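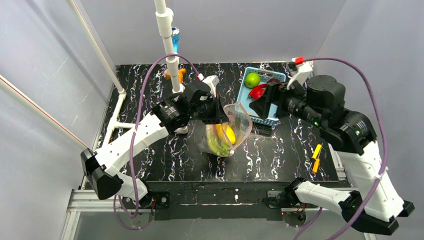 Antigoni Rallis would first like to know which fingers are on each arm, because the Requena and the Promard give very different results on thin plastic.

Grippers for soft bags: same model on both arms, or mix?

Hello all. I am comparing two grippers for a grocery task with two arms. The task is to hold a plastic bag with fruit and to put single fruits in a basket. I have the Requena fingers and the Promard fingers, both driven by the Girkell controller. With hard objects I see no difference. With the bag, the Promard lets the plastic slide after some time. I set the grip current to 2000 for both. Is it better to use one model on both sides, or one for bags and one for fruit?
Tags: grippers, two-arm setups, thin plastic

Thitima Hemmin
I would mix. We made 100 trials for each finger type and kept the Requena for bags. It has a softer pad and the film does not slip so easily. For apples and lemons the long fingers are fine. Please check also the weight in the bag, a bunch of bananas pulls more than one expects. And do not compare at the same current, the number means not the same force on two models. Measure with a small scale first.

parkness_user
had same problem, put rubber tape on the tips, works ok

Antigoni Rallis
Tape is good for a short time, but it must be changed often. If your controller has firmware 3677 or later, there is a hold mode which adds a little force when the fingers move. I would try this before buying anything.

Contact us | © Parkness Community Help | Back to top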